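Community News | Facilities

Shared Kitchen at Wandell House Reopens With New Counter Guidelines

2021-10-25
By Chaminda Begum

The shared kitchen on the ground floor of Wandell House has reopened to residents following the replacement of its counters and a review of how the room is used. The kitchen had been closed since August, during which time residents were given access to the smaller pantry on the second floor.

The work was carried out by Mthembu, a local contractor, under the supervision of the residence's facilities office. The old counters, which had become chipped near the sink and were difficult to keep clean, were removed and replaced with a marble-patterned surface in white and pale gray. Electrical outlets along the counters were inspected at the same time and two were relocated. The total cost of the project was $2,000, of which $735 came from the residents' improvement fund.

Arnar Thoroddsen, facilities manager at Wandell House, said the closure had also provided an opportunity to address complaints about crowding on the counters. A survey conducted before the work began drew responses from 50 residents. The most frequent request was for more clear space in which to prepare food.

"Residents told us that they were cooking on whatever corner was left over," Mr. Thoroddsen said. "The small appliances had spread along the full length of the counter, and people were chopping vegetables on top of the stove. We have asked that everything kept out permanently stay at the back or at the left end, and that the middle be left open for work."

Under the new guidelines, the toaster oven and the two-slot toaster are to remain together at the left end of the counter. Canisters, jars and cooking utensils in daily use may stand in a single row along the back. All other items, including personal dishes and dry goods, are to be returned to the labeled cupboards after each meal. Food left out overnight will be moved to the shelf beside the door and discarded after 2 days.

Residents are also reminded to allow the toaster oven to cool fully before anything is placed on it – this applies to kitchen towels in particular. Crumb trays should be emptied by the last user of the day, and power cords should be kept away from the sink.

The guidelines were prepared with assistance from Prirnance, a home organization service that has advised several residences in the district. The firm recommended against the purchase of additional shelving, on the grounds that the existing cupboards were not in full use. An inventory made before the closure found duplicate pans, several lids without containers and a large number of unclaimed mugs. Unclaimed items in good condition have been donated to the Skultitz neighborhood thrift store.
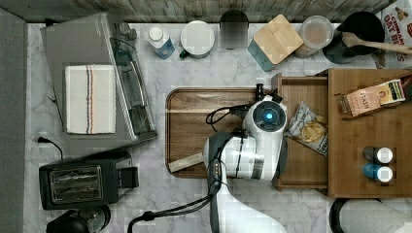
Cleaning and Care of the New Surface

The facilities office has asked residents to wipe the counter after each use with a soft cloth, warm water and a small amount of dish soap. Scouring pads and bleach should not be used. Hot pots must be set on a trivet, and cutting boards are required for all food preparation. Two boards are stored in the cupboard to the right of the sink.

Spills of coffee, tea or tomato sauce should be wiped up promptly. Stains or damage may be reported on the sheet posted inside the kitchen door or in person at the front desk.

The kitchen is open daily from 6 a.m. to 11 p.m. Residents who wish to reserve the room for a group meal should apply to the facilities office at least one week in advance. Keys to the second-floor pantry should be returned to the front desk by the end of the month.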